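REGIONAL PLUMBING AND HEATING CONTRACTORS' FORUM
Minutes of the Spring Meeting of the Council

Held by telephone conference on April 29, 2020

Present: Milovan Radulović (Chair), the Honorary Secretary, the Training Officer, the Technical Officer, and representatives of the Northern, Central and Coastal branches.
Apologies: the representative of the Island branch.

1. Minutes of the previous meeting
The minutes of the November meeting were taken as read and approved, subject to one correction. Under item 6, "pressure relief valve" should read "pressure reducing valve". The Secretary was asked to amend the file copy.

2. Matters arising
2.1 The revised complaints procedure had been sent to all member firms. The Coastal branch reported that two members had asked whether the time limit for a first reply ran from the date of the letter or the date of receipt. The Council confirmed that it ran from the date of receipt.
2.2 The lease on the Forum's office at Camus House had been renewed on the existing terms.

3. Working in occupied premises
3.1 The Technical Officer reported that most members had suspended routine servicing in private homes and were attending only to loss of heating or hot water, leaks, and unsafe appliances. Members were asking for a single form of words to use when telephoning customers before a visit.
3.2 A draft had been circulated. The Northern branch considered it too long to be read over the telephone. It was agreed that the questions on illness in the household should come first and that the paragraph on payment should be removed.
3.3 The Central branch asked that landlords be reminded of the need to keep records where a tenant had refused access. Agreed.

Action: Technical Officer to issue the revised wording to branches.

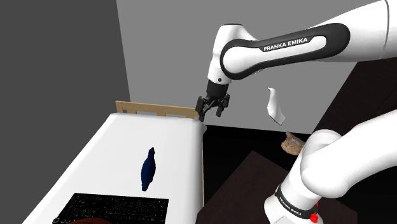 Picture: Forum Picture Library

4. Apprentice training
4.1 The training centre at Surura Road remained closed. The Training Officer reported that 40 apprentices were enrolled for the current year. Theory sessions were continuing by post and by telephone, but no practical assessments could be held.
4.2 The Chair asked whether the pipe bending and soldering assessments might be carried out at members' own workshops. The Training Officer replied that this had been raised with the assessors, who wished to see the workshops beforehand. The matter was deferred.
4.3 The Coastal branch expressed concern that apprentices placed on leave by their employers might lose their places. It was resolved that no apprentice should be removed from the register during the closure for reasons of attendance alone.

5. Membership and subscriptions
5.1 The Secretary reported that 60 firms had paid the annual subscription in full. Several smaller firms had written to ask for more time.
5.2 It was proposed by the Northern branch, and seconded by the Central branch, that subscriptions outstanding might be paid in 2 equal parts, the second falling due in November. Carried without a vote against.
5.3 An application for membership from MacKinnon Heating was considered. References were in order and the site inspection had been completed before the restrictions began. The application was approved.
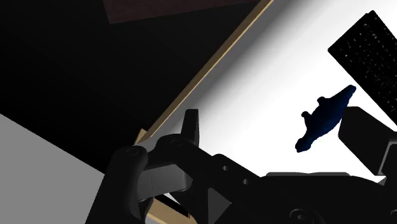

The gripper at close range.

6. Supply of materials
6.1 Members had reported delays in obtaining circulating pumps and copper fittings. Tresora, the merchant holding the Forum's group purchasing agreement, had written to say that its counters were closed but that orders placed by telephone would be made ready for collection.
6.2 The Central branch asked that the minimum order for free delivery be lowered. The Chair undertook to raise this in his reply.

Action: Chair.

7. Any other business
The Northern branch asked that papers be sent out earlier. The Secretary noted the request.

8. Next meeting
Date to be fixed by the Secretary in consultation with the branches.

Signed as a correct record: ....................... Chair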